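Stistlow Table Settings

README for the place-setting photo collection

Hi, and welcome! I put this collection together as I got interested in how people lay a table when no one is telling them how. Stistlow is a pile of photos of single place settings: a mat, a plate, something to drink from, some cutlery. Some are finished, some are half done, and plenty are just a bunch of nice things put down on a table with dinner still a long way off. I like the half-done ones best, so there are a lot of those.

What's in it

The current release has 1,821 photos. Every photo has a row in settings.csv, and the columns go like this:

photo_id: matches the name of the photo, minus the extension
mat: plaid, striped, plain, woven, or none
plate: plain, rimmed, patterned, rimmed_patterned, or none
drink: mug, cup, glass, or none
cutlery: any mix of knife, fork, spoon, separated by semicolons
state: laid, partly_laid, or scattered
notes: free text, mostly me rambling

The state column gets the most questions, so let me go into it a bit. "Laid" means the fork is on the left of the plate, the knife and spoon are on the right, and all of it is more or less straight. I'm American and I grew up with that arrangement, so that's what I went with (if your family does it another way, please don't write to me about the spoon, I've heard it). "Partly_laid" means at least one piece is where it should be. "Scattered" means none of the cutlery is in its spot yet, even if the plate is sitting nicely on the mat.

Crossed cutlery always counts as scattered. I went back and forth on this one! A knife lying over a spoon can look kind of deliberate, but I never could come up with a rule that held, so scattered it is.

The tableware

I have a weakness for patterned plates and loud placemats, and it shows. Plaid is overrepresented. If you need a fair spread of mats, filter first and sample after. Plates with a colored rim and a flower design in the middle get rimmed_patterned, and I didn't try to sort the flowers any further than that. Mugs go by overall color in the notes, in plain words like red or blue. I don't do shades.

For mats, the label goes by the main pattern on top. If a bit of lining or backing peeks out along an edge, ignore it. Curled corners and small marks on the cloth don't change the label either. Placemats live hard lives and I stopped ironing mine years ago.

Folders

There are two main folders. "orner" holds the individual settings, one per photo, and that's where most people should start. "dimaculangan" holds the ones with two settings side by side, which are labeled separately for left and right. The names are left over from an older sorting scheme of mine and renaming them now would break everybody's scripts, so they stay.

Turnerstead is the little helper script in the top folder. It reads settings.csv and makes a contact sheet for any filter you give it, 9 photos to a page. It's slow on the full set. Go get a coffee.

Things I know are wrong

Soup spoons and dessert spoons are both just "spoon". I couldn't tell them apart reliably.
Napkins aren't labeled at all. I started, then gave up in February.
In the dimaculangan folder, a mug standing between two settings goes to whichever plate it's closer to, and I eyeballed it.
Shiny plates sometimes have a bright spot on the glaze that hides part of the pattern. I left those in.
Version 1 had the fork and knife columns swapped for part of the set. That was fixed in version 2, so please grab the new one if you still have the old file.

Using it

Use it for whatever you like: sorting exercises, color studies, teaching a kid where the fork goes. A mention of Stistlow is appreciated. If you fix labels, send me the changed rows only, please, with the photo_id and a word or two on why. I merge them in batches whenever I have a free evening, and I do read every one.

If you add photos of your own, one setting per photo is easiest to label. Any plate is welcome, chipped ones too. Leave the food off, though, as I have no column for mashed potatoes and don't want to start one.

Sample entry

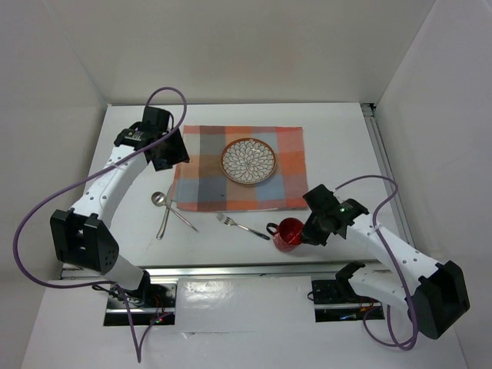

mat: plaid; plate: rimmed_patterned; drink: mug (red); cutlery: knife;fork;spoon; state: scattered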